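Drasotmont Clip-On Phone Tripod: two weeks of taking my own picture

Aug 6, 2020

Everyone I follow seems to be doing the same thing this summer. You set your phone down somewhere scenic, run into position, and try to hold a pose from an old painting before the timer goes off. I wanted to try it without asking strangers for help, so I bought the Drasotmont clip-on tripod and used it for two weeks.

It has three bendable legs, a spring clip for the phone and a small Bluetooth remote. The legs wrap around a fence rail or a branch and mostly stay there. On flat ground they work like any short tripod, though you have to fuss with them to get the phone level. The clip opens wide enough for my phone in its case. A friend's bigger phone only fit with the case off.

The remote is the best part. The maker says it works from 100 feet. I never needed that much, but I did walk to the far end of a parking lot and it still fired. It pairs fast and you can hide it in your hand. The button is stiff, and in a few shots you can see my thumb pushing down on it.

Wind is a problem. At the Trundov overlook the whole thing leaned over twice, and the second time the phone landed face down in the gravel. The screen was fine. I hung a bag of sand from the legs after that – not elegant, but it held. 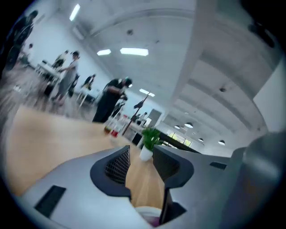 I also tried the cheaper Ziltance model, which has the same kind of legs but no remote. You are stuck with the ten-second timer, and that gets old when the pose involves lying on a rock. If you only take group shots at dinner, it will do. For trend photos I would pay the difference.

Battery life on the remote has been good. I took close to 500 pictures and kept very few, and it's still on the cell it came with. The rubber feet are already wearing on one leg.

I'd buy it again, but I would not hang it over water.

Comments

trailmix_dee: Mine lost a foot in the first week. Hot glue fixed it.

pk_north: Does the remote work with older phones? The Nikolovski one I had would not pair with mine.

saltandfog: Same trouble with wind. I just use a beanbag now.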